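Speaker notes - "Lending Toys Like Books: Running a Toy Library in a Small Town"
Gratura Toy Library, regional session for public libraries, 8th November

**Opening (slides 1 to 3)**

Thank the hosts. State the purpose of the talk: to describe how a toy lending service is set up, what it costs in staff time, and which policies have held up.

Gratura has lent toys for 12 years. The service began in August with two shelves beside the picture books. It now occupies the former reading room on Fivard Street.

Pause on slide 3. Pretend play is the category families renew most often, and play kitchens lead it.

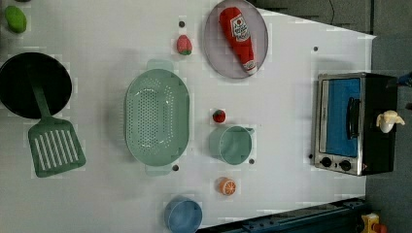

## Selection and purchase

- Toys are purchased once a year, with a small reserve held for replacements.
- Preference is given to items that survive washing. Painted surfaces have been a disappointment.
- Van den Broek supplies most of the storage bags. Mention that the mesh bags replaced cardboard boxes, which did not last a winter.
- Donations are accepted on the same terms as donated books: the library decides what is kept.

Slide 6. Play food should be paired with utensils a child has seen at home. Sets that combine the two stay out longer than sets of food alone.
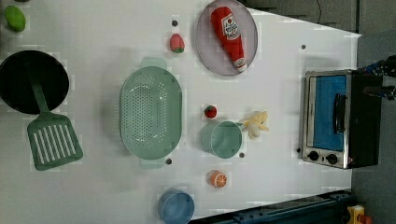 *Slide 6. Play kitchen items, with colander, slotted spatula and strawberry.*

## Cataloging

Each set receives one record and one barcode. Early on, the library tried to barcode individual pieces, and checking in a single set could take 15 minutes. The present practice is a contents card inside the bag, with a matching note in the Stundateo catalog.

Missing pieces are recorded but not charged for unless the set can no longer be used. Expect a question here. The answer is that fees discouraged the families the service was meant to reach.

Loans run for four weeks, with one renewal - the same as for audiobooks, which keeps matters simple at the desk.

Advance to slide 9 while discussing labels and small print on toy packaging. Age guidance is copied onto the contents card in larger type. 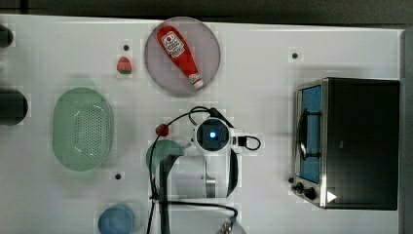 *Slide 9. Toy ketchup bottle on a plate; colander at left.*

## Cleaning and safety

Hard plastic goes through a warm soapy wash and dries overnight on racks. Fabric toys are laundered separately and are held back from the shelf until fully dry. Anything cracked is withdrawn the same day.

Slide 11. Hard and soft toys should be sorted before cleaning begins, and new staff should be shown how.

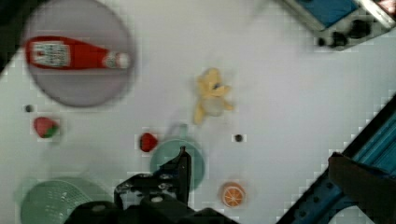 Last changed: 8 speaker-note revisions merged; text current as of the Gratura session

## Staffing and questions

The desk is covered by library staff during regular hours. Returns are inspected in the back room on two mornings a week. Branches considering a service of this kind should budget for that time first, and for toys second.

Likely questions:

- Insurance: covered under the general policy for library materials.
- Space: one wall of deep shelving was enough for the first years.
- Outdoor toys: not lent at present. Storage is the difficulty.

Leave the contact slide up during questions. Copies of the contents card and the loan agreement are on the table by the door.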